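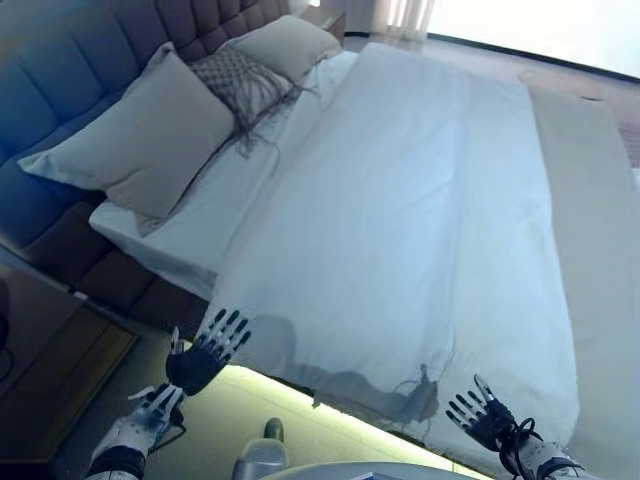 Making the bed when there's a headboard to live up to

I have been putting off writing about the guest room for months, mostly because I kept thinking I'd wait until it was finished. It still has no curtains worth mentioning and the closet door sticks, but the bed is in, and the bed was the whole point, so I'm going to write about the bed.

Some of you will remember the old one. It was a metal frame that came with us from the apartment in Guston, and it squeaked if you so much as set a suitcase on it. My mother-in-law slept on it for a week last September and never said a word, bless her, but I could hear it through the wall every time she turned over. After she left I started looking at upholstered beds, and then I spent far too many evenings looking at upholstered beds.

What I picked is called the Bresora. It has a tall headboard with those rounded, puffy channels, and the padding carries on down around the base, so you don't bark your shins on anything in the dark. The color was described on the website as "dusk," and I still couldn't tell you what that is. In the morning it looks blue-gray, and by the time the lamps are on it has gone brown, and I've come around to liking that very much. I changed my mind about the wall paint twice on account of it.

Cirilo Carrillo put it together for us. He lives two streets over and has a van and a great deal of patience, and he had it up before lunch while I made coffee and handed him the wrong bolts. (He also had a look at the Wieser lock on our back door, which has been stiff since we moved in, and now it turns like butter. I tried to pay him extra for that and he wouldn't hear of it.)

So then I had this very grown-up bed and a heap of bedding that had been perfectly fine on the old one and looked like a yard sale on the new one. I had striped sheets and a quilt with sailboats on it, and two pillowcases that didn't match each other or anything else. I moved the sailboats to the cedar chest and decided I'd go plain.

The duvet is white and so is the fitted sheet under it. I know, I know - white, with a dog in the house. But I can bleach white, and I can't bleach sailboats. The cover has a seam running lengthwise down the middle, which annoyed me for a day or two until I found out how handy it is. If I keep that seam headed for the middle of the headboard, the whole thing hangs evenly and I don't have to walk back and forth tugging at each side. It never lies completely flat, and the foot end always ends up a bit crumpled no matter what I do to it. I used to iron that part. I have stopped ironing that part.

The pillows took longer than they should have. I have two plain beige ones and then the knitted one with the diamond pattern and the long fringe, and I must have tried them in every order there is. I wanted the knitted one right in front at first, like in a shop, but the fringe went everywhere. I've settled on leaning the bigger beige one forward of it on one side, with the other plain one tucked in at the back, so the diamonds peek out in between. The fringe still wanders over the sheet in little wavy strings. I comb it out with my fingers when I go by and it's back to its old ways an hour later.

And then there's the runner! I'd never owned a bed runner and I'm not sure I believed in them. Mine is beige, a bit darker than you'd call cream, and the proper place for it is across the foot. I tried that. My husband said it looked like the bed was wearing a belt, and once he'd said it I couldn't see anything else. So I turned it and laid it the long way, down along one edge of the duvet, and I like it so much better there. It's where a person sits to take their shoes off, and it's where a suitcase gets put down, and it washes a lot easier than a duvet does.

I timed myself making the whole thing up the other morning, with the old Timex I keep on the windowsill, and it took longer than our own bed by a good margin. Most of that was pillows. I do the fitted sheet first and pull it tight at the corners, then shake the duvet out from the foot and let it land, then go up one side smoothing with the flat of my hand. Runner next, pillows last, and then I leave the room before I start fiddling.

My sister is the first real guest, arriving on 13th February and staying until she's tired of us. I've cleared two drawers for her and found the good towels. The curtains will have to wait, so I've told her to bring a sleep mask, and she's told me she gets up at five anyway.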